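Pond folk, the Setura filter recall is sorted
Oct 5, 2021

Good news for anyone who bought a Setura 500 pond filter this spring (me included!). Catov, the firm that makes it, has finally started sending out the new lid seals, and mine dropped through the letterbox this morning.

If you missed the fuss, the old seals let water creep out round the lid once the pump was running at full tilt. I first spotted it in March, when my pond was down by a good couple of inches and the koi were looking at me as if I'd done it. Catov says 114 filters were sold with the faulty part, nearly all of them through the Gouveia garden centre and its website.
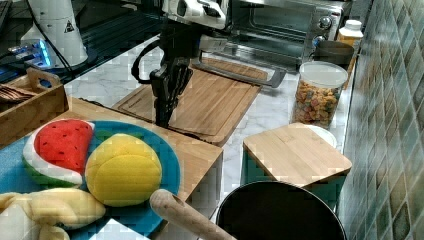
Bamboo board on the marble worktop, toaster oven behind.

Swapping the seal is a two-minute job. Switch off the pump, undo the 2 clips, peel out the old ring and press the new one in with the flat side down. Give the groove a wipe first, mine was full of green gunk. Don't put grease on it, whatever the old leaflet tells you.

You don't need your receipt, just the number on the base of the filter. Ring Gouveia or pop in to the Vonside branch, where they've got a box of seals behind the till. They're also knocking a bit off autumn wheatgerm pellets for anyone with an affected filter, so I came home with a sack of those as well. The fish are delighted.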